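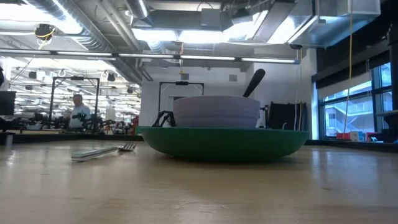
Figure 5. Stacked bowls and a fork on a light wooden tabletop.

By Jairo Sánchez and Diễm Phí
March
Shares 152 | Comments 5

4. Table lighting and the choice of window coverings

4.1 Background to the interviews

The preceding section dealt with the rooms themselves. The present section turns to the decisions that households in the Anarbridge terraces made about curtains, blinds and the lamps hung near them. These decisions were seldom taken together. In most of the homes we visited, the window covering had been chosen first, often within days of moving in, and the lamp had followed months or years later. Several respondents had inherited a blind from the previous tenant and had bought every later item in the room to sit beside it, including rugs, cushions and, in one case, a sofa that the respondent described as "the wrong blue".

Earlier work on home furnishing tends to treat the window as a problem of heat or of privacy. Both matters came up in our interviews, but they came up late. When asked an open question about why a covering had been picked, respondents spoke first of its colour in the morning and of the noise it made when drawn. Roman blinds were liked for their quietness. Slatted blinds were disliked for the opposite reason, although households with young children kept them on account of the ease with which they could be wiped.

4.2 Light level and lamp colour

Most tenants who had replaced a ceiling fitting in the main room had chosen a bulb marked 3000 K, and those who had not replaced it generally did not know what was fitted. We asked each household to set the room as they would for an evening meal, with coverings drawn and lamps as usual, and took one reading at the height of the table. A level of 200 lux was used as the point of comparison throughout. It was selected before the visits began and has no special standing beyond being easy to reach with the kinds of fitting found in the terraces.

Rooms with lined curtains in a pale fabric were the most likely to meet the comparison level. The effect appears to come from the lining, which sent lamplight back into the room, and was weaker where the fabric was heavily gathered. Dark unlined curtains gave the lowest readings even in rooms with a strong central lamp. Respondents in these rooms often said that the room felt "tired" in the evening -- a word that appears in the transcripts far more often than "dark" or "dim".

Two households had fitted the Drukton roller blind in its plain white finish. Both reported that the room seemed brighter after the change, and both had also repainted in the same month. We therefore draw nothing from these two cases, and they are left out of the comparison by fabric.

4.3 Keeping, altering and replacing

A strong preference for altering what was already owned ran through the interviews. Curtains were shortened, dyed, turned sideways and hung on lower poles. One pair had moved through three homes and had been let down twice, and the marks of the old hems were still pointed out with some pride. Where money had been spent, it had usually gone on poles and tracks. Respondents regarded these as fixed parts of the room, even where the tenancy did not allow them to be left behind.

Replacement followed one of two paths. In the first, a covering wore out or was damaged and was replaced quickly with something close to it in colour. In the second, a new lamp or a newly painted wall made the old covering look out of place, and the household lived with the mismatch for a season before acting. The Mạch linen range was mentioned by several respondents on the second path, chiefly because swatches could be kept at home for a fortnight. Having the swatch on the wall in evening light was said to have changed the choice in most of these cases, nearly always towards a warmer shade.

Landlords' rules had less influence than we had expected. The rule most often quoted, that no new holes be drilled in the window surround, was worked around with tension rods or with brackets fixed to the old screw holes. Tenants who had been refused permission outright were few, and all of them had put up a covering regardless.

4.4 Limits of this part of the study

Readings were taken once in each home, and the season was not varied. The terraces face east and west, so that the account given here of morning colour cannot be carried over to streets that run the other way. The fabric groups were assigned by eye, by the two authors working apart. Where we disagreed, the fabric was placed in the lighter group; this happened chiefly with oatmeal and stone shades, which shift a good deal under a warm lamp.

We also note that the request to set the room "as for an evening meal" was understood in different ways. Some respondents switched on a single lamp over the table, while others lit the whole room and then apologised for the cost. The wording was kept the same for every visit -- changing it part way through would have divided the sample -- but a later study would do well to ask for both settings. The Prurine colour card, used here to record wall paint, is discussed in the next section together with the notes on skirting and door frames.

5 comments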